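Got my electricity submeter installed on 5/16/24. It's a Zuvex, picked because the Covix had a 4 month wait and a brochure written entirely in acronyms.

It clips onto a rail in the panel, takes up the space of four breakers, and has a tiny backlit screen that goes dark the moment you bend down to read it.

First reading: 1047 kWh. On a brand new meter. I called Jekwood, who sold it to me, and they said it was "probably bench testing." That's a lot of bench.
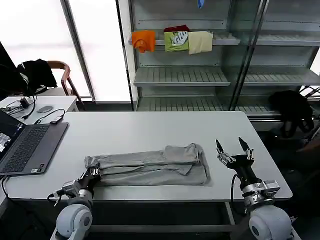 Second call. Different guy. He asked whether I'd set the transformer ratio. I had not. The ratio is on page 6 of the manual, under "Optional Settings," right after how to change the language to Danish.

The clamps around my cables are the 200 amp kind. The meter had been told something else at the factory and was multiplying everything accordingly. By its math I was running a small foundry.

Fixed the ratio, zeroed the counter. Now it says my basement uses some 4 kWh a day, most of it the dehumidifier, a machine I had been calling "basically free" for years.

Also learned there's an export register, for people with solar. I don't have solar. Mine reads a small number anyway. One clamp is on backwards.

Electrician can come back in August. Until then I am, on paper, a power plant. Dlamini, my utility, has not offered to pay me.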